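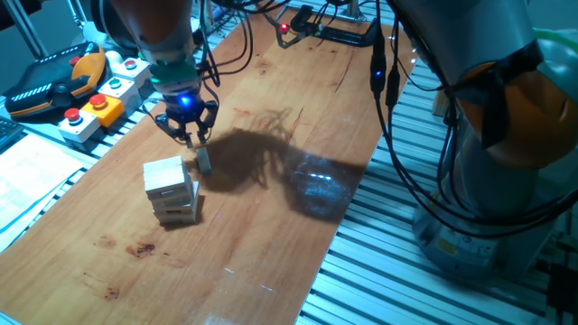
Home | Programs | Careers | Contact

2 min read

Branden Community Library is seeking a part-time Local History Assistant for its Drostton branch. The successful applicant will catalogue 478 donated letters and maps, and answer written enquiries from the public.

Hours: 13 per week, including one evening.

Experience with archives is desirable - training will be provided. Applications should be addressed to Shanti Tiwari, Branch Manager, and close in December.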